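Raptis to return for second season with longer episodes

Fantasy series Raptis has been renewed for a second season, with filming to begin in July and most of the main cast signed on to return.

The show follows Sidov, a harbour town where the dead are allowed back for one night each winter, and the young ferry pilot who has to bring them across. The first season ended with the pilot, played by Lụa Ngô, refusing to make the return trip and leaving 168 of the dead stranded on the town side of the water.

Showrunner Glykeria Manolakis said the new season picks up the next morning.

"We talked about jumping ahead a year and decided against it," she said. "People want to know what happens at breakfast. The whole first episode is one day, and most of it is set in people's houses."

The season will run to eight episodes, the same as the first, but each will be close to an hour long. Several first season episodes came in under 40 minutes, and viewers complained that the finale felt rushed.

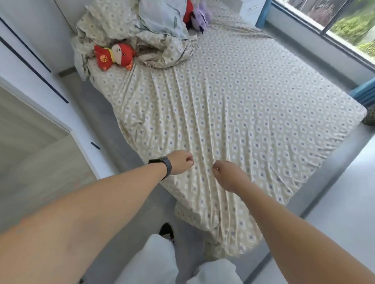

Euan Drummond will be back as the harbourmaster, whose fate was left open when the lighthouse went dark. Manolakis would not say whether he is playing the character alive or dead. Holger Rustad, who appeared only as a voice on the ferry radio, joins the main cast and will be seen on screen for the first time.

The biggest addition is the Bater, a group of river wardens mentioned twice in the first season and never shown. In the novels the series is based on, they are the ones who made the original bargain with the dead, and they keep a ledger of every crossing. Readers will remember that the ledger has 2375 names in it when it first turns up, including one belonging to somebody who hasn't died yet. Manolakis confirmed the ledger is in the new scripts but said the name has been changed.

Author Markos Gavalas, who wrote the novels, has a writing credit on two of the episodes. He said he was happy for the series to move away from the second book, which he described as "500 pages, and 300 of them are a trial."

The trial has been cut back to a single episode. The subplot about the customs office is gone altogether.

Grustetti, the production company behind the series, is building a larger version of the ferry dock set for the new season, after bad weather held up outdoor filming last time. The town's main street will be shot at the same location as before.

No release date has been announced. All episodes of the first season are available to stream now.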